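Call for Participants: Household and Shop-Floor Chores Study

Grellska invites applications from adults who do cleaning, folding, sorting or shelf work, whether paid or at home, to take part in a study of everyday chores and the machines that may one day share them. Applications close on August 3, 2021. 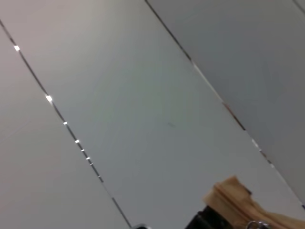
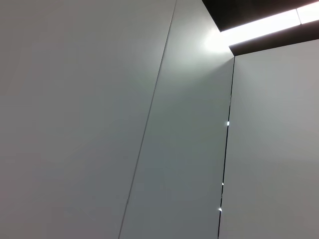 Light grey panelling at the study site, in both views.

Background

Claims about robots in the home and in the shop are now common, and many are difficult to check. A machine may complete a chore well in one room and fail at it in the next, where the light falls differently or the cloth is of another weight. The Elmont programme was set up to compare the work of machines with the work of people who know the chores well. It takes no position on whether such machines are ready for general use. Its first report, issued in April, concluded that fabric remained the hardest material to handle and that plain, smooth surfaces with few features also caused difficulty.

What participants will do

Participants will attend two sessions. In the first, they will carry out a set of ordinary chores at their own pace, including folding cloth, putting goods on a shelf and wiping down a surface. In the second, they will watch recordings of a machine attempting the same chores and will judge each result as acceptable, acceptable after correction, or not acceptable. Participants will also be asked to state which faults they would overlook in a new colleague and which they would not.

Each session lasts 88 minutes, including a break. There are 30 places for people with paid experience of cleaning or shop work and 20 for people who do most of the chores in their own household. No knowledge of robots is required, and applicants who doubt their usefulness are welcome.

Who may apply

Applicants must be aged 18 or over and able to stand for short periods. Seating can be arranged on request. Persons employed by a maker of household machines, or living with someone so employed, are not eligible. Those who took part in the earlier Girska trial may apply again, but should say so on the form.

Payment and personal data

Participants will receive a single payment of 500 reais on completion of the second session, together with the cost of local travel. A participant may withdraw at any time; those who withdraw after the first session will receive half the payment. Names will be stored separately from all recordings and judgements. The study has been reviewed by the Holanda ethics panel, chaired by Lindalva Guimarães.

How to apply

Application forms may be obtained from Maiara Trindade at the Grellska study office. Completed forms should be returned in person or by post and must include a short account of the applicant's experience. Questions about the sessions should be addressed to Benedito Brito, and questions about the research to Kátia Mendonça, head of study. All applicants will be informed of the outcome in writing.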